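Chapter 2
Reading the Sky from the Left-Hand Seat

I learnt to fly at Jarkon, a grass strip with one hangar, a windsock that had lost its tail and a tea hut that shut whenever the rain came in. My instructor was Ciarán Scanlon, and on my first morning he wouldn't let me near the aeroplane. He walked me out to the middle of the field, told me to look up, and asked what the weather was doing. I said it was cloudy. He went back to the hut and left me standing there until I could come up with something better (it took a while, and I got cold feet, and I mean that in the plain sense).

I'm going to do much the same to you, only indoors. In the last chapter we dealt with what keeps an aeroplane up. Now we look at the stuff it moves through, and I want you to start with your own eyes before you go anywhere near a chart.

So, what could I have said? I could have told him how high the cloud was, how much of the sky it covered, which way it was moving and whether the wind on my face agreed with it. It very often doesn't agree! The wind near the ground is slowed by hedges, houses and hills, and it usually swings round as you climb. Anyone who has lined up on a runway with one wind in mind and met a different one halfway up the climb will remember the feeling.

Pressure is where most of my students start to yawn, so let me get it in early. Your altimeter is a pressure gauge with a face painted in feet. It has no idea where the ground is. You tell it the pressure for the day by turning a little knob, and if you tell it wrong, it will lie to you all afternoon with a perfectly straight needle. I once flew from Jarkon to Oslow in October, with the pressure dropping the whole way, and never touched the knob. I arrived a good deal lower than I believed I was. The hill at Oslow is 3473 feet to the top and I had a much closer look at the heather than I'd planned. We'll work through that flight properly in section 2.3, and you'll see just where I should have picked up the radio and asked.

Then there's temperature and its partner, dew point. Dew point is the temperature at which the air, cooled down, can't hold on to all its water vapour any longer. When the two figures creep together in the evening, start thinking about mist, and about where else you might land.

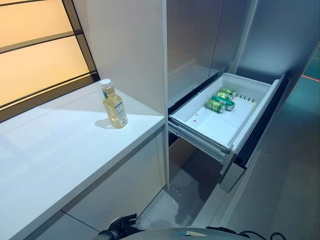 Mist is sneaky stuff, and I've a lot of respect for it. At Duta, where I taught for two summers, it would slide up from the river on clear, still evenings and be across the threshold before you'd put the covers on. From overhead you could look straight down through it and see the runway quite plainly, and then on the approach, looking along it instead of down, you'd lose the lot. Keep that in your head. Looking down through a thin layer and looking forward through it are two very different jobs.

A word on how to use this chapter. Please keep a weather diary while you're reading it. Mine lived in a school exercise book and had 44 entries before I went solo, most of them wrong and one of them just the word "soggy". Write down what you see, what you think will happen next, and later on what did happen. You can do it from a bus stop.

You'll also meet the Cervantes exercise, named after the airfield I made up the first version for. It's a short cross-country flight with the forecast given to you in pieces, and at each piece you decide whether to press on, turn back or go somewhere else. Have a pencil handy, and don't peek at the next piece!

2.1 What the air is made of, and why it won't keep still

Let's begin at the bottom, with the sun warming a ploughed field.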